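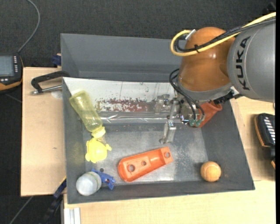 Re: [parts-shelf] Moving the catalog to Fultska
From: Berenice Ayala

On a March evening, Jaramillo wrote:

> I sat through the Fultska demo and came away pretty sold. They moved
> 739 part records over from Reria in 14 minutes and the search found
> everything I typed in. Their rep says a shop our size can be fully
> switched over in 2 weeks. I'd like us to say yes before the price
> goes up.

I'd like to see more before I say yes to anything.

Our list has 1176 records in it, so what happened to the rest? If the import skips anything with a blank supplier field, we lose most of the old fasteners and all the gaskets Livholm sold us under their previous numbering. Did anyone ask the rep for the reject log? I'd expect there to be one. If there isn't, that worries me more.

On the search: you typed in things you knew were there. Try "3/8 hex" and "hex 3/8" and "hex .375" and tell me whether you get the same list. Reria fails that test too, by the way, but we already know how it fails and we've already paid for it.

As for the price going up, it was going up last time as well. I still have the email.

What I'd want is an export back out of Fultska into plain CSV, done by one of us and with no rep on the call. Then somebody compares it with what went in. I'm willing to do the comparing. Until then please don't sign, and please don't turn off the nightly backup on the old system.

Berenice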